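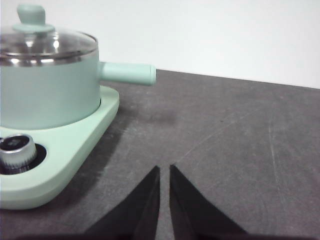
Wrist camera view: two-finger gripper near the handle of a mint-green cooking pot.

Kundton G2 two-finger gripper, with tapered fingers
Tested by Mandla Venter and Ro-un Woo for the Grorico lab store

Kundton calls this a gripper for "any kitchen." We ran it on six household items and would put it more modestly. On square-sided things it is fine. Round, smooth handles are where we stopped believing the leaflet.

The black fingers narrow to a point, so they get into tight gaps. They also leave you very little contact area. A handle like the one on our pot, a plain cylinder with a rounded end, wants to roll in the grip unless you come in dead square. We managed 4 clean lifts before we changed the approach angle, and then it got worse.

The control knob was better – the ridged metal side gives the tips something to bite on. We would still not promise you repeatable turns.

The wrist camera mount is solid. It keeps both fingertips in view, but anything to the side gets cropped early, and small markings on a knob may not be readable. Budget for a second camera.

In the box: gripper, 2 fingers, camera bracket, cable, hex key.
Not in the box: soft pads. Ask Man-sik Ki at the parts desk, as the Flovonis ones fit with a little filing.

Returns: accepted if unused. Filed fingers count as used.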